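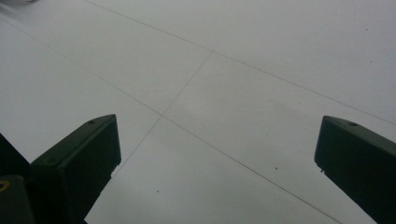 Twenty years on her knees: a Wurport tile setter on floors, bad advice and her one rule

13/01/2020

She has 4 minutes, she says, then gives me most of an hour. Phone buzzing the whole time. She asked me to leave her name out, "my clients are nosy enough."

She started in Flosau, mixing thinset for an uncle who did bathrooms. Hated it. Went back the next July anyway, becuase the money beat the diner.

"First floor I did alone was a laundry room. I started from the wall. You never start from the wall, walls are liars. By the door I had a sliver this wide." She holds up a finger and thumb. Almost nothing between them. "The lady loved it. I still drive past and feel sick."

So what does she do now? Snaps lines from the middle, lays it all out dry, then goes and eats something. Comes back and looks again. That's the rule. No glue before lunch.

Big tiles are what people want these days. She's fine with it, mostly. Less grout to scrub. But the floor under them has to be flat, and older houses in Wurport just aren't.

"They see the price of the tile on sale and they think that's the floor. The floor is the part I do before. Nine days on one kitchen in Mimthorpe, and eight of them were grinding and pouring and waiting. The husband kept asking when I was going to start."

Did he come around? "He paid."

Grout color, she has opinions. Go a shade darker than you think. White grout in an entryway is "a hobby, not a floor." She doesn't seal porcelain and is tired of being asked to.

Knees? Bad. The left one worse then the right. She wears the strap-on pads and hates them, used to kneel on a folded coat. Wouldn't tell a kid to do that.

And would she tell a kid to do the job at all? Long pause, another buzz.

"If they can stand being alone with a radio, sure. My niece wants to try it this summer. I told her she's carrying buckets first."

Next up is the Atinga, the old movie house, lobby and both restrooms. She hasn't seen the subfloor yet. She's already mad at it.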